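This site uses cookies to remember your settings. Accept | Manage

Workshop notebook, 2019-07-21

Spent most of the morning on the Hosham payroll sheets again. The jobs figure I gave Eylül in March was too low, and I've found out why! I'd been counting only people on the books for the full 52 weeks, so the seasonal café staff dropped out altogether (200 of them, which is a lot for a town that size). Put them back in and hiring looks much healthier, though the average wage slips a bit.

Kazimír thinks we should show both versions side by side. I'm coming round to it, but the chart gets horribly crowded and I'd like Přemysl to have a go at the colours first.

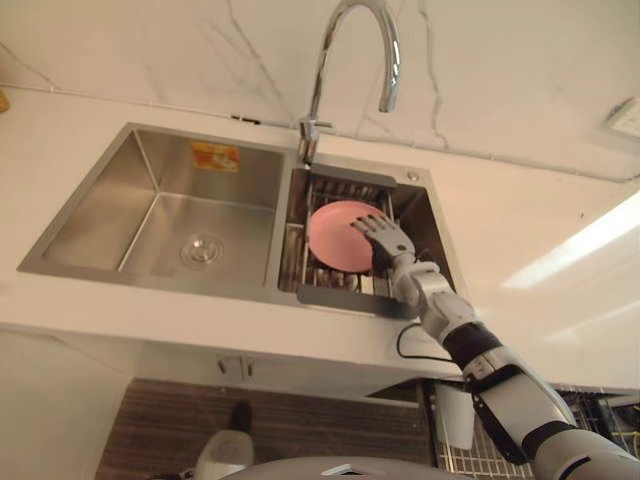 Kitchen sink, pink plate in the right-hand basin.

After lunch I rang Sivex about the vacancy data. They can send it monthly, 10 columns, no job titles, so we'd still be guessing which posts are part-time. I said yes anyway – better than waiting for the yearly file.

Still to do: rerun the wage table without the 3 firms that closed, and ask Žofie M. whether Ševčík counts as retail or catering. I've had it under both, oops.

Last updated: 2 edits since first saved

Recent entries
Bamirness hiring survey, first look
Why the overtime column won't add up
Notes on part-time hours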